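Korkau Robotics Club
Minutes of the general meeting, 24 July 2025
Present: 14 members and the club adviser

1. Minutes of the last meeting
Approved with one correction. The spare motor order went to Dunetti, not Atside.

2. Money
The balance is $3472. Dues stay at $35 for the year. Six members have not paid yet and will get a reminder by email. The Atside invoice for cable and connectors was approved for payment.

3. October competition
The club will enter one team in the two-arm sorting event at the Mac Mathúna hall. Entry forms are in. The team asked whether the rules allow the bins to be moved between rounds. The adviser will write to the organizers and post the answer on the club page.

4. Sorting project
The software group reported 39 practice runs since the last meeting. Most of the failed runs were dropped pieces. A few stopped when both arms were sent to the same bin. The group wants to add a wait step so that one arm holds back until the other is clear. Agreed to try this first and leave the grip settings alone until it has been tested.

There was some discussion about soft items. Two members would like to start on cloth now. Others felt the small pieces should be reliable first. Left open until the next meeting.

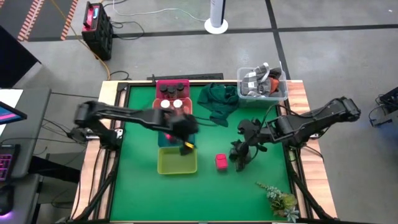
Sorting bench with both arms over the work surface and the four bins in a column.

5. Bench rules
Agreed that whoever runs the arms writes the run in the log before leaving. Drinks stay off the computer desk.

6. Other business
A request for a second set of bins was put off until the entry fee is known. New members may sit in on practice but need the safety talk before running the arms.

Next meeting: date to be posted on the club page.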